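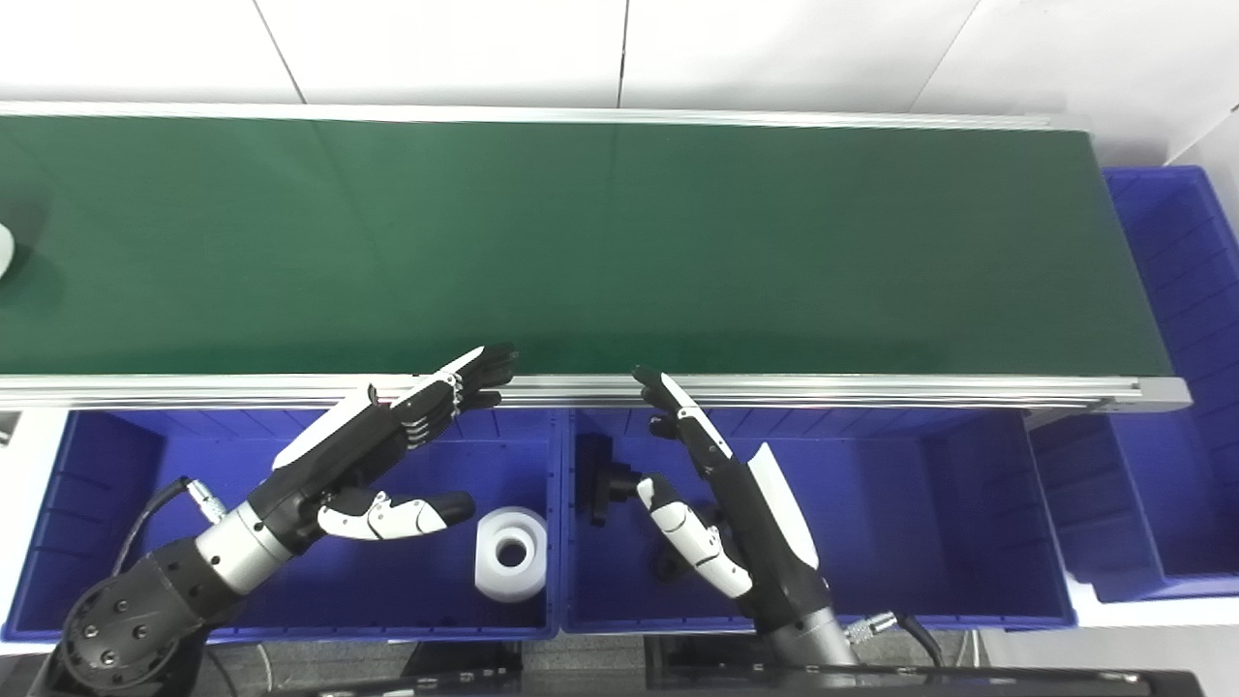
Section 3: Getting the label printer going

By now you should have the Ristberg app on your computer and your item list loaded into it (if you skipped the item list, go back and do it, I'll wait). This part covers the printer itself, the Brirnport desktop model, from opening the box to printing a label you'd be willing to stick on something and mail.

I wrote the first draft of this back in February for the two new people at our Sandoval shop, and it got passed over to Wamadville, and then people started emailing me questions, so I've filled in the bits they asked about. Last changes made 5 Mar 2024. If your screens look a little different from what I describe, you probably have a newer app than mine. The buttons have mostly kept their names.

What you need before you start

The printer, its power brick, and the gray USB cable that came with it
One roll of 80 mm thermal labels (there are 500 on a full roll)
A computer with the Ristberg app installed and your login handy
A soft dry cloth

You don't need ink. I get asked this a lot! It's a thermal printer, so the paper does the work, and the only thing you'll ever buy for it is more labels.

Unpacking and plugging in

1. Take the printer out and set it on something flat that doesn't wobble. Leave a hand's width behind it for the cable.

2. Open the lid by squeezing both tabs at once, the ones on the left and right sides. If you only squeeze one it feels like the lid is stuck, and that's how we ended up with a cracked tab at Wamadville.

3. Pull out the strip of orange foam. There's a second piece tucked under the roller, smaller and easy to miss. Get that one too.

4. Plug the power brick into the wall first and then into the printer. Leave the USB cable alone for now.

5. Press the power button and hold it until the light goes green. It may flash red while the lid is open, and that's fine.

Note: Please don't run the printer off the same power strip as a space heater or a tape machine with a motor in it. Mine used to reset itself in the middle of a batch and I spent most of a morning blaming the app.

Loading the labels

This is the part people get wrong, me included, so go slowly the first time.

1. With the lid open, slide the two roll guides apart. They move together, so you only have to push one.

2. Hold the roll so the labels come off the top, with the printable side facing up toward you. If you can't tell which side is printable, scratch it lightly with a fingernail. The printable side goes dark.

3. Drop the roll in and bring the guides back until they just touch it. Just touch — if you can't spin the roll with one finger, they're too tight.

4. Pull the end of the labels forward over the roller and let a couple hang out the front.

5. Close the lid with a push on both corners. You want to hear two clicks.

6. Press the feed button once. The printer should push out one label and stop with the gap lined up against the tear bar. If it pushes out a long ribbon of them, don't panic, that's the calibration and we'll do that next.

Caution: The print head is the dark strip on the underside of the lid. It gets hot during a long run. Let it cool before you poke around in there, and don't ever touch it with anything metal. No tweezers, no box knife, no key.

Calibrating

The printer has to learn where one label ends and the next begins. You do this once when you set up, and again any time you change to a different size or a different brand of label.

1. Make sure the lid is shut and the light is green.

2. Hold down the feed button. Keep holding through the first blink and let go on the second.

3. It'll run out a few blank labels, back up slightly, and stop. You can save those blanks. I use them for marking shelf edges.

4. Press feed once more to check. One label, clean stop at the tear bar.

If it doesn't stop cleanly, open the lid, check that the guides are snug, and run the whole thing again. It took me three tries with a roll that had been stored on its side in a damp closet, so if you have another roll, try that before you decide the printer is faulty.

Connecting to the computer

1. Open the Ristberg app and log in.

2. Go to Settings, then Printers, and click Add a printer. A window comes up that says it's searching.

3. Now plug in the USB cable. Use a port on the computer itself if you've got one free. Hubs work sometimes and sometimes they don't, and I gave up trying to figure out which.

4. Wait. On my old laptop this takes long enough to go refill a coffee. On the newer one it was done before I'd sat back down.

5. When the printer's name shows up, click it and choose Use this printer.

6. Under Paper, pick 80 mm continuous gap. There's another choice right underneath called 80 mm continuous, with no "gap," and that's for receipt paper. If you pick that one your labels will creep a little further off with every print until the address is sitting half on one label and half on the next.

7. Click Save. It's the small one at the bottom, and you have to scroll to find it. The big one at the top only closes the window.

Your first test print

1. In the app, open any item and click Print label.

2. Change the quantity to 2. It'll want to do whatever number you have in stock, and I learned about that by printing a whole roll of labels for wool socks.

3. Click Print.

4. Look over both labels. The text should be black and crisp, with the same margin on each side, and the second should match the first.

5. Scan the barcode with your phone or your hand scanner. If it comes up with the right item, you're set.

I print two because the first one after calibration is sometimes a hair low. If the second one is good, go ahead and trust it.

Adjusting the darkness

The darkness setting is in Settings, Printers, Print quality. It's a slider. Out of the box it's set in the middle and for most labels that's where I'd leave it.

If the print is pale or patchy, nudge it up one notch and print again. If the lines in the barcode look fat and are starting to run together, nudge it down. One notch at a time, please! Emiliano Quezada at the Wamadville shop cranked his all the way up on day one and had barcodes that looked like solid black bricks, and nothing on earth would scan them.

Running it all the way up also wears out the head faster. If you find you need it that high, clean the head first and see if that fixes it.

Cleaning

I wipe mine whenever I change the roll.

1. Turn the printer off and unplug it. Give it time to cool.

2. Open the lid and take the roll out.

3. Wipe the print head with the soft dry cloth, going one direction, end to end.

4. Turn the roller with your thumb and wipe that down as you go. Any sticky bits, roll them off with your finger.

5. Blow the paper dust out of the bottom, or tip the whole thing over a trash can and tap it.

6. Put the roll back, close the lid, plug it in, feed one label.

Note: If there's glue on the head that the dry cloth won't shift, use a cotton swab with a little rubbing alcohol, and leave the lid up until it has dried completely before you turn anything on. Don't use window cleaner.

When something goes wrong

Solid red light, lid closed: The lid isn't really closed. Push both corners again. Check for that second piece of foam if this is a brand new printer.

Blinking red: Out of labels, or it thinks it is. Open up, pull the labels forward over the roller, and close it.

Blank labels come out: The roll is in upside down. Do the fingernail test.

A white line running down every label: Dirt on the head. Clean it. If the line is still in exactly the same spot afterward, the head may be damaged, and you'll want to contact wherever you bought the printer.

App says "Printer offline" but the light is green: Unplug the USB cable at the computer end, wait a moment, plug it back in. If that doesn't do it, close the app all the way and reopen it. Restarting the computer is my last step and it has fixed it every time so far.

It prints the same label over and over: There's a stuck job. Go to Settings, Printers, Queue, and click Clear all. Turn the printer off before you do this or it'll happily keep going while you hunt for the button.

Labels peel off the package: Check the package before you blame the printer. These labels don't like dusty cardboard or anything that's been in a cold van. Faustino Zavala rubs every one down with the side of his fist and I've started doing it too.

Storing spare rolls

Keep them in the bag they came in, standing on end, somewhere dark and dry. Heat will turn the whole roll gray, so a sunny windowsill or the top of a radiator is a bad spot. Write the date you opened it on the inside of the core and use the oldest one first.

One more thing before you move on to Section 4: go into Settings, Printers, and click Export settings, then save the file somewhere you'll be able to find it. If you ever have to set this up on another computer you can load that file and skip the paper and darkness steps. You'll still need to run the calibration.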